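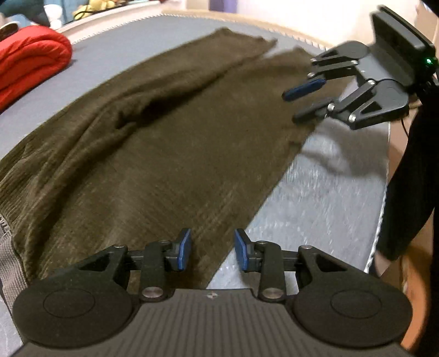 How does a robot learn to fold clothes?
It learns from examples. People do the job many times, the job is recorded, and a computer looks for patterns in the recordings.

Why not just write instructions?
For some jobs, instructions work fine. A machine that puts caps on bottles can make the same move all day, and the bottles are all the same shape. Clothes are harder. A sweater can land on a bed in so many ways that a person could never write a rule for each one. A sleeve may be hidden underneath. The cloth may be bunched up on one side and flat on the other.

You probably didn't learn to fold from a list of rules either. You watched someone, you tried it, and you got better. A learning system also needs to see the job, but it needs to see it far more times than you did.

What is an example?
An example is one recording of one job from start to finish. It has two main parts. The first part is what the camera saw. The second part is how the hands moved, and when they opened and closed. The computer matches the two parts, moment by moment. Over time it finds out which moves go with which views.

One way to make examples is to have a person hold a gripper in each hand. A gripper is a tool with two fingers that can pinch things. It is simpler than your hand, which has five fingers and can bend in many places. Try picking up a sock with only your thumb and one finger on each hand, and then try to fold it. That is close to how it feels to use 2 grippers.

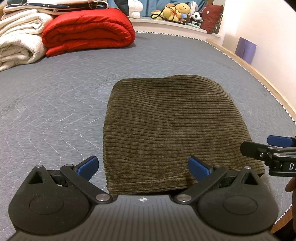

People who record examples usually go slowly at first. Laiba Bukhari, who records folding for a project named Plirnunix, needed 7 tries before she could fold a shirt without dropping it. Her team in Ukham has now saved 1584 examples. Each one gets a short label, such as "fold sweater" or "fold towel," so that the computer knows what the job was.

Do all the examples have to be perfect?
No. Small mistakes can be useful if the person fixes them. If a corner slips and the person picks it up again, the computer gets to see how to fix a slip. But if a recording stops halfway, or the camera was covered, it is usually thrown out. Someone has to check for this. At Plirnunix that job belongs to Otakar Halás, who can check 300 recordings in a week.

Why do it in different places?
If every example came from one clean white table, the computer might only learn to fold on a clean white table. Real homes have beds, blankets, toys and piles of laundry – and the light changes all day. So people record in many rooms, with many kinds of cloth. Thick knits bend in a different way than thin shirts do.
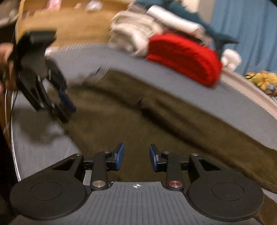 Two grippers at work over a bed.

What happens next?
The computer practices on the recordings. Then the team lets a real robot try, with a piece of clothing it has not seen before. If it has trouble with hoods, for instance, people go back and record more hoods.

Words to know
Gripper: a tool with fingers that pinch and hold.
Label: a word or two that tells what is in a recording.
Learning system: a computer program that gets better at a job by using examples.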